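4. Preparación y mantenimiento del tablero de listones

Esta sección describe la colocación, el acabado y el cuidado periódico del tablero rectangular de madera de la mesa Vamendale. Las operaciones sobre las patas y el travesaño inferior se tratan en la sección 3. Texto técnico: Canan Canpolat. Revisión: Brynhildur Holst.

4.1 Antes de empezar

El tablero se suministra lijado y sin acabado, con la cara inferior sellada en fábrica. Debe permanecer en su embalaje, en posición horizontal y dentro de la estancia de destino, durante al menos 16 horas antes del montaje. No lo apoye de canto contra la pared durante ese tiempo.

Material necesario:

Llave hexagonal (incluida en la bolsa A)
Ocho tornillos M6 con arandela (bolsa A)
Aceite para madera Dekel, o aceite duro equivalente apto para tableros macizos
Dos paños de algodón sin pelusa
Papel de lija de grano 80 y de grano 240
Nivel de burbuja
Guantes de nitrilo

PRECAUCIÓN: el tablero pesa 27 kg. Levántelo siempre entre dos personas, sujetándolo por los lados cortos. No lo arrastre sobre el bastidor, ya que los cantos metálicos marcan la cara inferior.

4.2 Colocación sobre el bastidor

1. Compruebe que el suelo es liso y firme. Si hay juntas de baldosa, sitúe las cuatro patas fuera de ellas.
2. Ajuste los niveladores de las patas hasta que la burbuja quede centrada en los dos sentidos.
3. Deposite el tablero sobre el bastidor con la etiqueta Kometti de la cara inferior orientada hacia el lado del travesaño.
4. Alinee los ocho taladros. El tablero debe sobresalir lo mismo en ambos lados cortos.
5. Introduzca los tornillos a mano, sin apretar, empezando por las esquinas.
6. Apriete en cruz, un cuarto de vuelta cada vez. Deténgase cuando la arandela deje de girar.

Nota: los taladros del bastidor son alargados y permiten el movimiento natural de la madera. Un apriete excesivo anula esta holgura y puede abrir las juntas entre listones durante los meses de calefacción, sobre todo en febrero.

4.3 Primera aplicación de aceite

La temperatura de la estancia debe estar entre 16 y 27 °C. Ventile durante todo el proceso.

1. Retire el polvo con un paño seco. No utilice aire comprimido.
2. Agite el envase y vierta una cantidad pequeña en el paño, nunca directamente sobre la madera.
3. Extienda el aceite en el sentido de los listones, en pasadas largas y solapadas.
4. Espere 20 minutos.
5. Retire todo el sobrante con el segundo paño. La superficie no debe quedar pegajosa al tacto.
6. Repita los pasos 2 a 5 al día siguiente.
7. Trate los cuatro cantos del mismo modo. La testa absorbe más aceite que la cara – puede necesitar una tercera mano.

PRECAUCIÓN: los paños impregnados de aceite pueden inflamarse de forma espontánea. Extiéndalos al aire libre hasta que estén rígidos o sumérjalos en agua antes de desecharlos. No los guarde arrugados en un cubo ni en una bolsa.

4.4 Aspecto de la madera

El tono del tablero varía de un listón a otro y no constituye un defecto. La selección de listones se hace por resistencia y grado de humedad; el color no se clasifica. Por este motivo, dos tableros del mismo pedido pueden diferir entre sí, y el servicio técnico no acepta devoluciones por diferencia de tono.
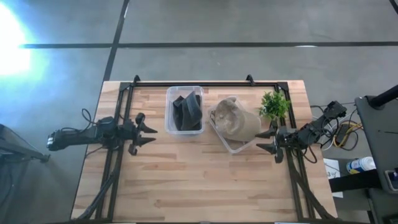

La variación admisible comprende tanto el color de base como las marcas propias del crecimiento del árbol. En un mismo tablero conviven listones estrechos de tono crema pálido, miel, tostado y marrón rosado, con vetas cortas más oscuras y algún nudo pequeño, como el marrón situado hacia la parte inferior izquierda. Los nudos sanos y cerrados se aceitan igual que el resto de la superficie. Si un nudo presenta hueco, rellénelo con la cera de reparación Declercq del tono más próximo antes de aplicar la primera mano y nivele con una espátula de plástico.

Se consideran defectos cubiertos por la garantía:

Juntas abiertas en las que entre una hoja de papel
Nudos sueltos que se muevan al presionar
Alabeo superior a 3 mm medido en diagonal

Para tramitar una reclamación, anote el número de lote impreso en la cara inferior y mida el defecto antes de lijar o aceitar. No se atienden reclamaciones sobre tableros modificados.

4.5 Accesorios fijados al tablero

Los perfiles, escuadras y mordazas no forman parte del suministro. Si se instalan, observe lo siguiente:

1. Complete las dos manos de aceite y deje curar siete días antes de fijar cualquier pieza.
2. Coloque una lámina de corcho o fieltro entre la mordaza y la madera.
3. Para atornillar, haga un taladro previo en el centro de un listón, nunca sobre la junta.
4. Revise el apriete una vez al mes.

Nota: la zona cubierta por un accesorio conserva el tono inicial, mientras que el resto oscurece con la luz. Al desmontarlo quedará una marca más clara que se iguala con el tiempo.

4.6 Limpieza y renovación

Limpie con un paño ligeramente humedecido y seque a continuación. Quedan excluidos la lejía, el amoníaco, los estropajos metálicos y las esponjas abrasivas.

Para manchas persistentes, lije a mano con grano 240 en el sentido del listón. El grano 80 se reserva para arañazos profundos y exige repasar después con 240 toda la longitud de los listones afectados. Aplique una mano de aceite en la zona y retire el sobrante según el apartado 4.3.

Renueve el acabado completo cuando una gota de agua deje de formar perla sobre la superficie.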